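How a Robot Learns From Its Practice Runs

By Sofia Moreira
January
65 shares | 10 comments

Think about the first time you tied your own shoes. Did somebody hand you a list of rules? Probably not! You watched, you tried, you made a floppy knot, and you tried again. After lots of goes, your fingers just knew what to do.

Some robots learn in nearly the same way, and I think it's one of the most exciting things happening in science right now.

For a long time, people told robots exactly how to move. Go left this far. Close your fingers. Go up. That works very well if everything is always in the same spot. But what if a part is turned a little, or a cable hangs in the way? The old kind of robot would bump right into it, because it was only following its list.

So now there is another way, and it starts with examples.

What is an example?

An example is one try at a job, saved from start to finish. While the robot arm moves, a computer saves what the cameras see and how every joint of the arm is bent. It also saves whether the gripper (that's the robot's hand) is open or closed. Put all of that together and you have something like a flip book with notes on every page.

Who moves the arm? Very often a person does! Some people steer the robot with a controller, and some take hold of the arm and guide it. The person does the thinking and the robot's computer keeps the notes.

One example isn't nearly enough. A project called Zelliven gathered 1558 of them for a single set of jobs - and the people there still wanted more. Imagine tying your shoes 1558 times!

Why so many?

Because the world is messy. In one try the sun is bright, and in the next it's cloudy. One computer case has blue memory slots and another has black memory sticks standing in them. If the robot only ever practiced with one case in one kind of light, it might get confused by anything new. Mixing things up helps it work out what matters (where is the slot?) and what doesn't (what color is the wall?).

Working with hard drives inside a computer is a great job to learn on. A hard drive is the part that stores your games and pictures, and it has to line up with its slot very neatly.

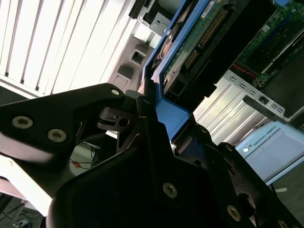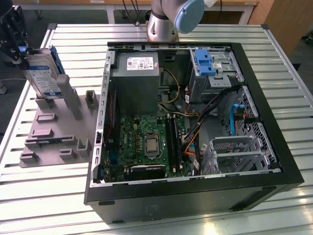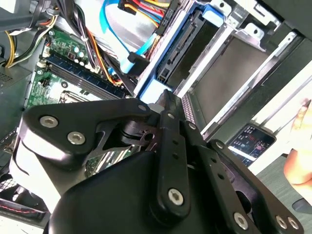
Mistakes are useful too. If a drive goes in crooked, people can save that try and mark it "didn't work." Then the learning program can compare it with the good ones.

When there are enough examples, the program starts to practice guessing. It looks at one moment from a saved try and guesses which way the arm moved next. Then it checks. Wrong? It changes itself a tiny bit and guesses again, over and over, until its guesses get close. After that comes my favorite part - the robot gets a turn by itself.

Try it at home

You need 3 things: a friend, a blindfold and a cup. Put the blindfold on your friend and guide their hand to the cup, without talking. Do it 10 times, and then let them try alone. Now move the cup and see what happens!

Related
Why Do Robots Have Elbows?
Palby the Sorting Robot Goes to School
What's Inside a Computer Case?
How Cameras Help Machines See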